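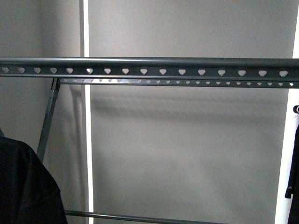

Why does the price of a private company change after the deal is signed?

Most sale agreements set the price on the basis of a normal level of working capital, and the final cheque goes up or down depending on how much the business holds on the day it changes hands.

The adjustment gets little attention while the parties are arguing about the headline number, and it is now the item most likely to send them back to their lawyers, according to Uldis Paju, a partner at the advisory firm Husar. He has worked on mid-sized sales for both sides and says vendors in particular leave it too late.

"They sign the letter of intent with one line in it about a normal level of working capital," he said. "Then the buyer's accountants turn up and decide what normal means."

The recent sale of Brisau, a household goods distributor with 183 employees, to Peseck shows how it can go. The letter of intent was signed in January. It gave a price on a cash-free, debt-free basis and said the target would be agreed during due diligence. Peseck proposed an average of the previous 12 months. Brisau wanted six, arguing that the longer period took in a large stock build for a customer it no longer supplied. The two sides settled on 12 months with that customer's stock taken out, and the closing slipped by three weeks while the figures were reworked.

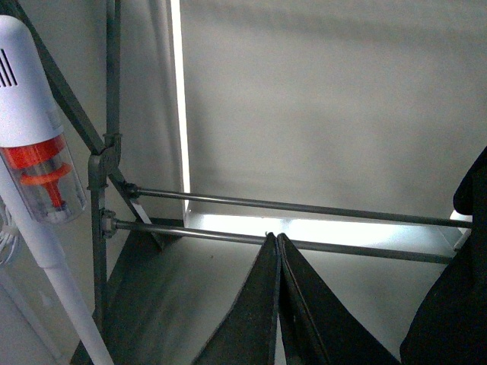

Stick vacuum cleaner next to a dark grey metal rack

Seasonal businesses have the hardest time with this. A company that buys in autumn and sells in summer will show a high balance at one closing date and a low one at another, and neither says much about how well it is run. A monthly target, with a different figure for each possible closing month, deals with the problem but takes more work to negotiate.

Definitions cause as many disputes as the number itself. Customer deposits are the usual example. Buyers like to treat them as debt, which comes straight off the price. Vendors say they are part of ordinary trading and belong in working capital. Accrued bonuses, income tax payable and old receivables are argued over in the same way. Efa Rees, finance director at Brestine, which has bought four companies, said her team now sends the vendor a worked calculation before exclusivity is granted, using the vendor's own most recent month-end accounts.

"If we're going to disagree on deposits, I'd like to know before we've spent money on the legal work," she said.

Slow-moving stock is another one. Rees recalled a target whose stock list ran to 1,431 lines, of which 300 had not sold a single unit in two years. The vendor carried them at cost. Brestine wanted them written down before the target was set, and again at closing, and the vendor's adviser pointed out that doing both in a different way would count the loss twice. The agreement ended up stating one provisioning method for both dates.

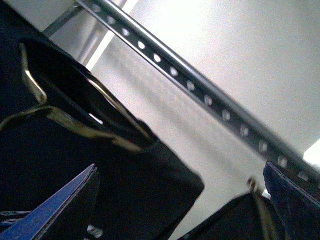
Page last updated: March 23, 2018

Some buyers and sellers prefer a collar, meaning no payment is made unless the difference from the target goes beyond a set amount. Paju is in favour of these on smaller deals, where arguing over $2,000 of prepaid rent can cost more than the rent. He said the wording should make clear whether the party that breaches the collar pays the whole difference or only the part outside it.

The other choice is a locked box, where the price is fixed from a past balance sheet and there is no adjustment at closing. It suits a vendor who wants certainty, and an auction where bids need to be compared. The buyer takes the economic risk from the balance sheet date and will want protection against cash leaving the business in the meantime.

Where closing accounts are used, the buyer normally prepares them within 60 or 90 days and the vendor has 30 days to object. Anything left over goes to an independent accountant. Vendors should check that they keep access to the books for that period, as they will have handed over the keys by then.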